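4.2 What counts as folded

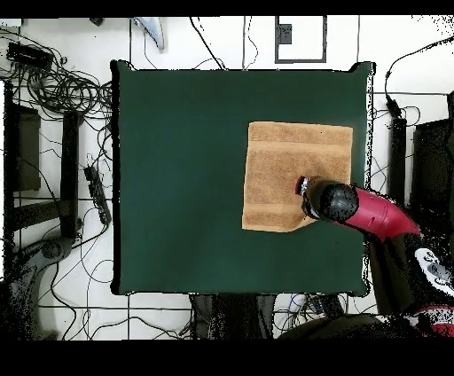
Figure 3. Tan terrycloth towel on the green tabletop, folded roughly square. One lower corner is tucked or folded under, leaving a small notch in the bottom edge.

4.3 Disagreement among raters

We had expected the word "folded" to look after itself. Our first scoring sheet gave it a single box to tick, and the box lasted until Gisler and Danzer compared notes. Of the 87 folds in the July set, they parted company on 38, and in most of those the argument was over a corner.

The fold in Figure 3 is a fair specimen of the trouble. Danzer passed it without comment: the outline is close to square and the towel would sit on a shelf in peace. Gisler failed it on the notch, and wrote in the margin that her mother would have shaken it out and started again. The margin note is not a validated instrument, but it proved easier to apply than our written criteria.

Terrycloth makes matters worse. The looped surface softens every edge, so a crease that would be plain on a cotton napkin has to be argued for on a towel. Woven bands help a little, as they give the eye a straight line to check the sides against -- or, in Danzer's case, to ignore.

We therefore split the score in 2. Outline is rated from 1 to 7 against a square card, and corners are rated separately on the same scale. A tucked corner now costs points under corners only, however strongly the rater feels about it. Agreement on outline improved at once. Agreement on corners did not, and we report those scores by rater in the appendix, where Gisler's column is easy to find.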